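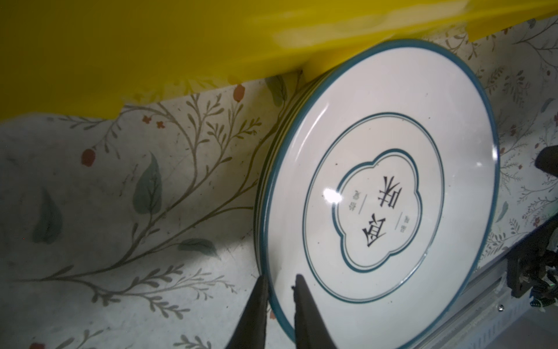
Filed under: Grantee Updates

Hi Beril, the Stitmont community supper is alive and well, and I'm so glad you asked for the long version! We moved to the bigger hall in March and it suits us (parking is still a pain). Our budget for tableware was tiny, so we hunt for plain, sturdy things in the spirit of those white plates with the teal rim, and mismatched is fine with everyone. The cooking is where your money really went. Mahsa runs the stove and Khải does the shopping, and between them they got the cost of a meal down to 3 dollars, even with rice going up.
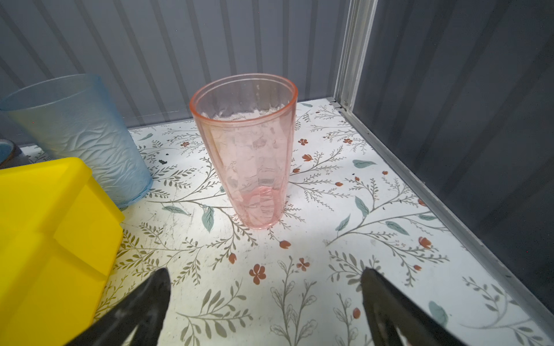 Are we still on track to reach 90 regular guests by May? We should get there, as long as the Lonov bus keeps its evening run - without it we lose most of the folks from the hill.

The bus worries me more than the food does. Willy has written to the county twice and got one polite letter back.
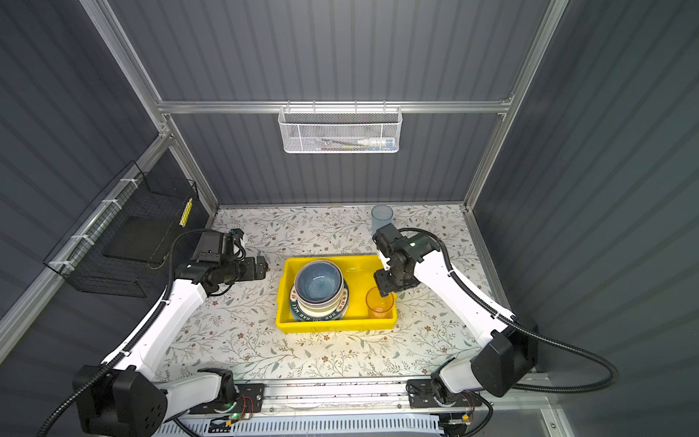 He'll try again next week, and if that flops we'll ask Naseri Vans for a price on two trips a night. I'd rather spend on rides than on a second freezer, but tell me if the grant rules say otherwise.

We also signed up 17 new cooks for the rota. Four have their food safety cards already and the rest are booked in with Azadeh - she's a very patient teacher.
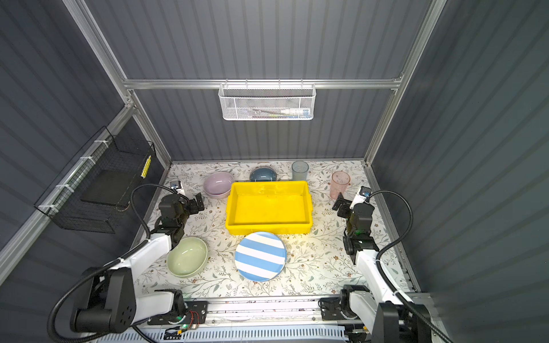 What we need from you

Mostly a yes on moving the leftover printing money over to transport. I'll send receipts with the next report.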